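Subject: Re: [lomora-users] second-hand workstations, worth the bother?

On Sunday, Seung-woo Cho wrote:
> Bestex wants 556 for a refurbished tower and Kang says
> I'm a fool if I pay over half that. All I do is scan
> parish registers and run Lomora. Do I need a Xeon for
> this? And how do you all keep your scans in order?
> Mine are in a folder called NEW.

Seung-woo,

You're ahead of me. Mine were in a folder called NEW2, and inside it was another NEW, which was older.

Take Kang's side on the price. Lomora will run on anything that still turns on. What it wants is memory when you open a big family, and patience when you merge two of them. I have the Cindilgate registers back to 1781 in there, and the slow part of the operation is still me, squinting at a curate's handwriting and trying to decide if the child was baptized Hester or Walter.
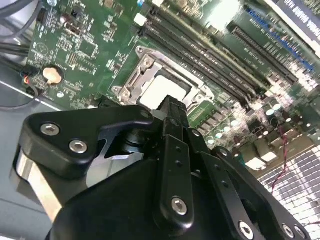

As for order, I gave up on naming scans after people. Half the parish was called John and the other half married one. Now each file gets the register, the page, and left or right. That's the whole system. Who is on the page goes in Lomora, where I can change my mind about it, which I do most evenings after 9.

Scan at the higher setting even if the files come out fat. I did the first 51 pages at the low one to save space and had to go back and do them over in November, in a vestry with one heater and a clerk who wanted her lunch.

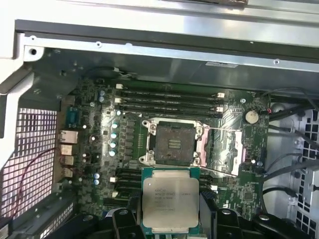

Back up before any merge. The undo only goes 20 steps, and you will notice on step 21 that you've married a man to his aunt. I had a blacksmith who fathered children for eleven years after his own burial, and I was fond of him by the time I found the other blacksmith.

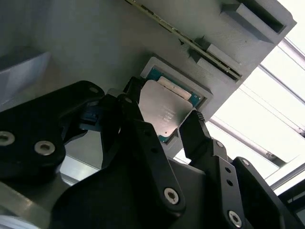

One more thing on the registers themselves: the marriage volume has a gap where some pages were bound in upside down at the back. They're there, so keep turning. I wrote to the archive about it and got a very nice card.

If you have the burials for the same years I'd happily swap. Mine stop in the middle of a bad winter.

Han-gyeol Geum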